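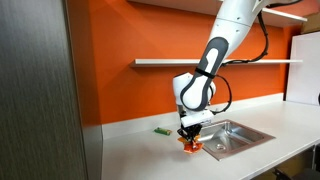
Main item was the relabeling result, so we did that first and pushed the budget stuff to the end. Lok-yiu presented. Question since last time: if we go back over old teleop episodes and rewrite the instruction after the fact, from what the arm ended up doing, does the policy get better at picking the right object when there's more than one to choose from? Sink counter is the test case because the packets are small, crumple differently every time and sit close together. With the orange wrapper in the fingers and the green packet still lying on the counter, "pick up the snack" is a useless label, both would count. Relabeled version says which one, and says where it is relative to the sink. Lok-yiu's set has 2958 episodes, all relabeled in one pass, original text kept in a separate column.

Present: Torben Lammers (chair), Imke Hellwig, Lok-yiu Shek, Ayuba Sowah, Helmut Rieger (notes, joined late, first ten min. from Torben's scribbles)
Apologies: none recieved

1. Relabeling result
Policy trained on original labels vs. same policy on relabeled. Same seed, same number of steps. Right object picked: 76 percent original, 90 percent relabeled. Imke asked if that's both objects or only the orange. Both, pooled. She wants them split before it goes in the Eichhorn report. Agreed.

Ayuba — are we sure the gain is from the words and not from dropping bad episodes? Lok-yiu says nothing was dropped, but the relabeler does write "no object moved" on some, and that could work as a filter without us meaning it to. Torben: run it again with those episodes taken out of both arms of the comparison (training arms, not robot arms). Ayuba to do.

Short argument over whether 2 seeds would be enough for the report. Imke says no. Torben says it's what we can afford before May. Left open.

2. Label wording
Relabeler likes fixed landmarks. Sink, shelf, backsplash. Fine on this counter, Helmut worried about what happens at Tranby where the layout is different and there's no sink at all. Lok-yiu has a version that names landmarks by type only ("nearest edge", "nearest basin"), not tested. Imke would rather keep plain words, people have to read these. Try both on a small batch, compare by hand.

Also: "left" and "right". Whose left? Operator's and camera's don't always agree. Decided camera's, always, written at the top of the guidelines page. Helmut to edit the page.

3. Start poses
Ayuba went through the episode boundaries. Problem is the cut. Some episodes are cut when the gripper opens, some when the arm is back up high, so the relabeler sees different endings for the same task and writes different things. A high pose away from the counter is easy to find automatically from joint readings, so we use that as the boundary from now on, start and end. 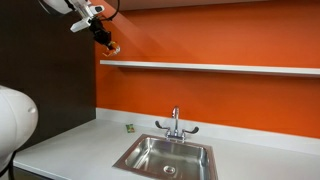 Arm held high over the counter, green packet by the faucet.

Height threshold still to be picked. Torben wants it above the shelf, Ayuba says lower would be fine and loses fewer frames. Ayuba to plot both and send round.

Old episodes get re-cut with the same rule. Lok-yiu not happy, means running the relabeler again over everything. Yes. Overnight job, no one has to sit with it.

4. Vomell
They asked for the relabeled set. Torben ok with sharing text columns only for now. Video needs a yes from Flemville first. Torben to write to them.

5. Budget
Compute for the re-run comes out of the current pot. Helmut has the sheet, will update it when Ayuba knows how many runs. No further discussion, ran out of time.

6. AOB
Imke needs the sink counter all of Saturday for the unseen-object tests, please don't move the packets after she's set up. Ask her if you need the arm.

Actions
Lok-yiu — split result by object; re-run relabeler after the re-cut
Ayuba — comparison without the "no object moved" episodes; threshold plots
Helmut — guidelines page, left/right rule; budget sheet
Torben — Flemville, then reply to Vomell
Imke — small batch wording check with Lok-yiu, hand comparision

Next meeting same time, same room. Seeds question goes first.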